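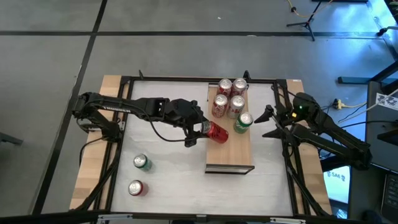
How do you clean a soda spill off a wood tabletop once it has dried?

Use warm water with a few drops of dish soap, on a cloth that has been wrung out hard. Lay the folded cloth over the spot for 3 minutes so the sugar softens, then wipe along the grain. Rinse the cloth, wring it again, and go over the same place with plain water. Dry it right away with a towel.

Most people start by scrubbing, and that is how finishes get scratched. Dried soda is mainly sugar, and sugar dissolves in water if you give it time. A second round with the warm cloth does more than a scouring pad would. If a ridge is left at the edge of the spill, push it off with an old plastic card held nearly flat.

What finish do you have?

Test in a spot that doesn't show, such as the underside. Put down a drop of water and wait a few minutes.

If the drop sits up in a bead, the surface is sealed and the method above is safe. If it soaks in and leaves a dark spot, the wood is bare or the oil has worn off. Use as little water as you can in that case, and dry between passes.

Waxed tables fall in between. Soap dulls wax, so expect to rewax the spot when you are done. Buff it in with a soft cloth, leave it overnight, and buff again in the morning.

Rings and cloudy marks

A white ring under a cold drink is moisture caught in the finish. Many of these fade by themselves. Leave the table alone for 48 hours in a dry room before you try anything. If the ring is still there, rub in a little petroleum jelly, leave it overnight, and wipe it off.

A dark ring is a different problem. The water has gone through the finish and into the wood, and wiping will not bring it out. On solid wood you can sand it and refinish. On veneer, be careful -- the wood layer is thin and it is easy to go straight through it. I ruined a good end table that way one November and it is now in the garage holding paint.

Colored sodas can also leave a tint on bare or oiled wood. Mix baking soda and water to a thick paste, dab it on, and wipe it off after a minute. Don't leave it longer on oak or walnut, which can darken.
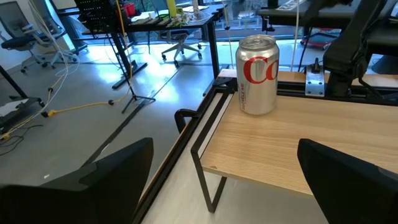
Ginette Ross wrote in to say that she skips dish soap on her oiled kitchen table and uses plain warm water and a second cloth, even on cola. The soap left a dull patch the first time, she says, and it took two coats of oil to even it out. She also wipes the bottom of every can before it goes on the table, and her rings have mostly stopped.

Her way is slower on a big spill, but I would go along with it for any oiled surface. If you do need soap, keep it to one pass and rinse well.

Cans and coasters

Cans sweat more than glasses in humid weather, and the rim at the base holds a line of water against the wood. Cork coasters soak it up. Glass and glazed tile coasters don't, and the puddle runs off the edge as soon as somebody picks up the drink. If you like the look of tile, glue felt to the bottom and wipe the top now and then.

Don't store full cans on a wood shelf in an unheated garage. Soda expands when it freezes, and a split can will empty itself into the boards. Put them in a plastic dishpan.

Rinse empties before they go in the recycling bin. A swirl of water is enough. Set them upside down on the dish rack until they drain, or the last spoonful ends up in the bottom of the bin and brings ants.

Getting the stickiness out of seams

On tables with leaves, soda runs into the gap and glues it shut. Pull the leaves apart while the spill is fresh if you can. If it has already set, work a warm, damp cloth along the seam, wait, and pull gently from both sides. Clean the edges with an old toothbrush and let them dry open before you close the table. A little paraffin rubbed on the runners underneath helps too, as long as you keep it off the top.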